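Plornivia, location de vaisselle et petit matériel de table
Questions fréquentes

Mise à jour : 2 juin 2024

Comment je réserve ?
Par le formulaire ou par mail. Date, lieu, nombre de couverts, et c'est parti. Réponse sous 16 heures, hors jours fériés. Pas de réponse ? Regardez vos indésirables avant de relancer, merci.

Il y a un minimum de commande ?
Oui, 5 couverts complets. En dessous non, désolé, même pour les habitués.

Et un maximum ?
588 couverts dans la gamme Runel (assiette blanche, bord fin). Pour la gamme Budora c'est moins, demandez avant d'imprimer vos menus. On peut mélanger les deux, les blancs ne sont pas tout a fait les mêmes, sur des tables séparées ça ne gêne pas.

C'est quoi un « couvert complet » ?
Assiette plate, assiette à dessert, fourchette, couteau, petite cuillère, verre à eau, verre à vin. Tasse à café en option. Assiette creuse aussi. Serviettes : jamais comprises.

Vous livrez où ?
Dépôt d'Escobedo et communes voisines. Plus loin, sur devis. Livraison au rez-de-chaussée, devant la porte. Etages : supplément, à signaler à la commande et pas quand le camion est en bas.

Je peux venir chercher moi-même ?
Oui, au dépôt. Prévoyez un coffre vide. Les caisses de verres ne se couchent pas, ne s'empilent pas sur les sièges, et une caisse d'assiettes pèse son poids.

Faut-il rendre la vaisselle lavée ?
Non. Videz les restes, remettez dans les caisses d'origine, on lave. Verres tête en bas dans leurs casiers. Couverts en vrac dans le bac, mais sans les os de poulet svp.

Casse, perte ?
Facturé à la pièce, tarif au dos du bon de livraison. Une petite cuillère qui manque, on la compte. Vérifiez les poubelles avant le retour, elles finissent presque toujours là.

La caution ?
Par chèque ou empreinte de carte. Rendue après comptage. Pour les commandes de plus de 3000 euros, caution calculée au cas par cas, voir le devis.

J'annule, je perds tout ?
Dans les 5 derniers jours l'acompte est gardé. Avant, remboursé en entier. Report possible une fois, dans la limite du stock.

Je peux changer le nombre de couverts après coup ?
A la baisse, jusqu'à 5 jours avant. A la hausse, quand vous voulez si on en a encore. Par écrit, le téléphone ça se perd.

Vous avez des nappes ?
Rondes et rectangulaires, en blanc. Autres couleurs non. Bougies interdites directement sur la nappe, la cire on ne la rattrape pas et la nappe est facturée. Mesurez vos tables avant !

Les salières et poivrières sont comprises ?
Non, à ajouter au panier, rubrique « petit matériel ». Comptez une paire par table. Livrées vides, le sel est à votre charge.

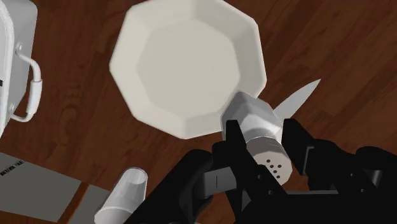

On les rend comment ?
Vidées, bouchon revissé, dans la petite caisse. Pas avec les couverts, sinon il y a du sel partout et on trie pendant des heures. S'il en manque une, même règle que pour le reste, voir « Casse, perte ».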